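Open day debrief, Pravonden site, May
Present: Arturo Lo Presti, Evaristo Amato, rest of demo team. Kakakhel sent apologies.
Started 4:40 pm, minutes taken by Evaristo

1. Numbers
More than 200 through the door. 683 leaflets left over, too many printed again. Agreed smaller run next time.

2. Hand-held gripper demo
Bedding and clothes station. Best liked of the day, queue out to the corridor by mid morning. Talk ran long — cut to ten minutes. White cloth is the one to keep for this, visitors get it straight away. Patterned pillow and folded clothes stay in the setup.

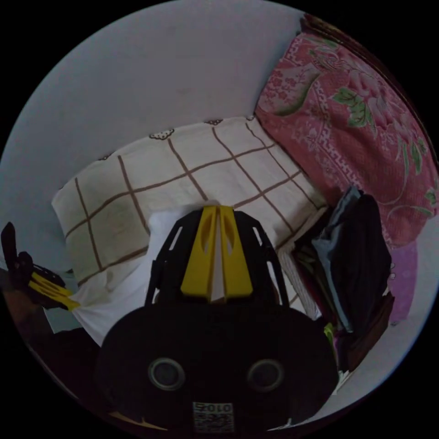

Arturo Lo Presti asked whether vistors should get a turn themselves next time, said kids kept asking and we kept saying no. Would want one person per gripper and a sign up sheet. Agreed in principle, Arturo to write up how it would run.

3. Stollis arm
Ran late, cell not cleared until 11. Guards fine. Sound too low at the back — borrow the speaker from Plisis or buy one. Not decided.

4. Costs
Spend 2382, inside budget. Parking signs still to be invoiced. 

5. AOB
Coffee ran out. Lanyards: 40 not returned, Evaristo to chase the front desk.
Thank you emails to go out this week, schools frist.

Next meeting same room, 3 pm, date to follow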